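Kernthorpe over-ear headphones, after a summer of wearing them

I bought the Kernthorpes for one reason and one reason only, and that reason is called audiobooks. I'm a long, slow, nineteenth-century sort of listener (give me a vicar and an inheritance and I'm happy for weeks), and my old earbuds had got to the stage where the left one only worked if I tilted my head like a confused spaniel. My friend Deirdre Heffernan had been on at me for months to get "proper ones with a band," and in the end I gave in.

So, first things first: comfort. I have a big head. I also wear glasses, and anybody who wears glasses knows what over-ear headphones can do to the bit of skin behind your ears. The first evening I had these on for two chapters and a load of ironing and I kept waiting for the pinch, and it didn't come! By the fourth chapter it did, a little, on the right side. I've since switched to my lighter frames for listening and that sorted it out. If your glasses have chunky arms, try these on in a shop before you pay for them.

The ear pads are soft and they get warm. In July they got VERY warm. I did a whole afternoon of weeding in them and came in looking like I'd been boiled. For the garden I'd go back to earbuds. For the couch, the kitchen, and the bus, these are lovely.

Sound, then. I'm no expert and I won't pretend to be. Voices are clear and close, which is what I wanted, and I can finally tell the two sisters apart in the book I'm on, even though the reader does them both in the same sort of breathy whisper. Music is fine too. There's plenty of low thump if you like that. My cousin Ruairí Costello, who does like that, borrowed them for a train ride and said his old Scanlon pair had more punch but gave him a headache, so take from that what you will.

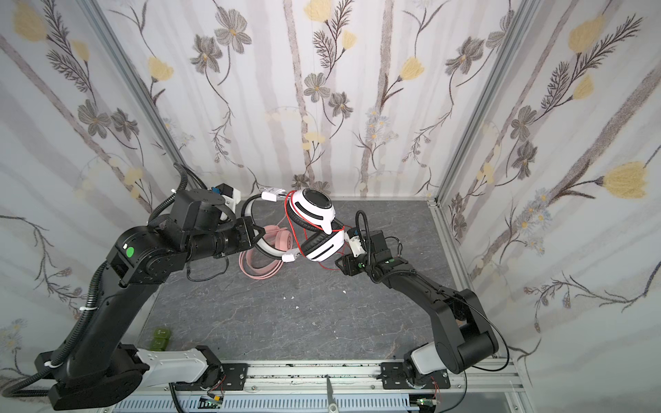 Color was where I dithered longest. The Kernthorpes come in black or in white, and I went back and forth over it all through one lunch hour with my sandwich going stale. Black is the sensible choice, it doesn't show makeup, and it goes with a winter coat. But I've always had a weakness for a white headband, and against flowery wallpaper it looks so fresh, like something out of a nice guest room. Since my own back bedroom is papered in roses (my mother's choice, and I've grown fond of them) I went with white in the end. Three months on, the band has picked up a faint gray smudge on the underside where it sits on my hair. A damp cloth gets most of it. I've stopped putting them on right after hair oil, and that has helped more than the cloth did.

The buttons are my main grumble. They're all on the right cup, all the same size and all flat, so you're poking around by feel and half the time you skip ahead when you meant to turn it down. I missed an entire proposal of marriage this way and had to go back and hunt for it. A little raised dot on the pause button would fix it, and I've stuck a blob of clear nail polish on mine, which works a treat once it's had a night to harden.

Battery life is grand. I charge them on a Tuesday when I do the rest of my gadgets and they've never died on me in between, and I listen every day. The cable in the box is silly short, though. If your outlet is behind the bed like mine, you'll want a longer one.

They fold, sort of. The cups turn flat but the band stays the size it is, so they take up half my handbag. The pouch is thin and the drawstring came out in the first week. I've been using an old Grarko sponge bag, which has a zip and a bit of padding and fits them perfectly.

One more thing, for anyone who takes calls. Bríd Hayes says I sound like I'm in a cupboard. Bernadette says I sound better than I do in person. I mostly take them off and use the phone.

Would I buy them again? Yes, and I'd buy them in white again too, smudge and all. I'd knock off a point for the buttons and half a point for that pouch. They're not cheap, so if you can hold on until the September sales, do. And if anyone has found a good reader for the long Trollopes, leave me a comment, I'm nearly out of vicars.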